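Read the Silham release notes twice. The new planner scores 70 percent on household pickup, all of it in sim. Which 70?

Bradley Mapplebeck says the misses are perception. I'd bet on the handoff to control, and the logs can't settle it.

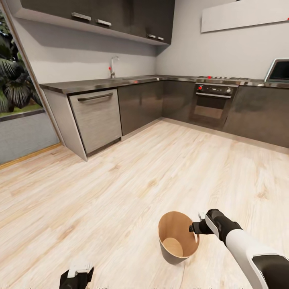
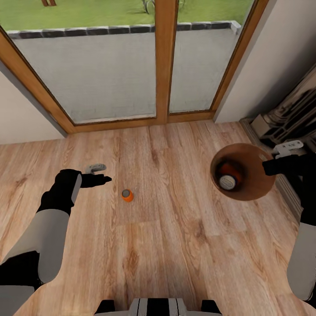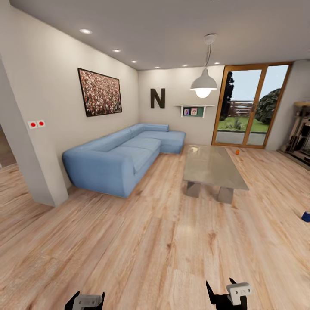 Same weights, 16 seeds, and the score drops to 60. I'd like to see the spread printed next to the headline number.

Rerunning Friday with planner timestamps on. Until then I don't believe either of us.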